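Match data checker, football (part-time, evenings and weekends)

Femance, Urivar office. Posted 8/26/25

We supply injury and availability records to football clubs, mostly in the lower divisions, and we need one more person to check them. If you have read a lot of adverts promising a career in sports analytics, please lower your expectations before you go any further. You will watch players go down, write down when and how, and then spend longer than you would like finding out whether the first report was right. It usually wasn't.

A player limps off and within minutes there are three versions of it online. One says ankle, one says knee, one says he was rested. By the next morning all of them have been copied so often that they look like fact. Clubs are no great help, as they have their own reasons for being vague about who is fit. Our records are supposed to be better than that, and on a good week they are.

The job came about because we took on a prediction tool, Enari, which is meant to flag players likely to break down in the next month. We ran it over 204 recorded injuries from last season. I was not impressed. It was very good at spotting players who had already been hurt twice, a skill shared by most people in the stand. We are carrying on with it, on the condition that a human being checks what goes in.

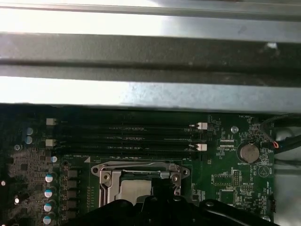

Lodhi wrote back, when a draft of this advert went round, that I was being unfair: the tool had been fed poor records, half of them with the wrong body part, and no physio in the country would have done better with the same notes. Fair enough. It is still an argument for hiring a checker, so the advert stands.

What you would be doing

Watching full matches, live or recorded, and logging every stoppage for treatment. Highlights won't do.

Comparing your log with the club's statement, the local paper and whatever the manager said afterwards.

Marking each entry as confirmed, likely or unknown. We like "unknown". We would sooner have 400 honest unknowns than a tidy table full of guesses.

Ringing club press officers, who may or may not ring back.

What we want from you

You should know football well enough to tell a player who is hurt from one who is wasting time, and be willing to admit when you can't. You should write plain English and be able to use a spreadsheet without breaking it. A medical background is welcome but we won't pay extra for it. Coaching badges make no difference to us either way. If you support one of the clubs we cover, tell us, and you will be kept off their matches.

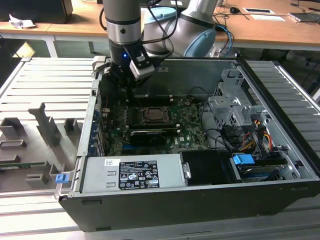 Shifts are set four weeks ahead and they move when the fixtures move, so please don't apply if you need the same evenings free every week. December is the worst of it — matches pile up, pitches are heavy and everyone seems to pull a hamstring at once. Leave is hard to get that month and I would rather say so now.

Pay is by the hour, with a higher rate for holidays. There is no bonus scheme, and no free tickets. You can work from home after the first month if your logs hold up.

How to apply

Send us one page about yourself and one page on any injury from a match you have watched recently. Tell us what you saw, what was reported, and where the two part company. Please don't tell us you are passionate about data. We read every application, though it can take a while, and those we want to meet will be asked in to log half a match and talk us through it.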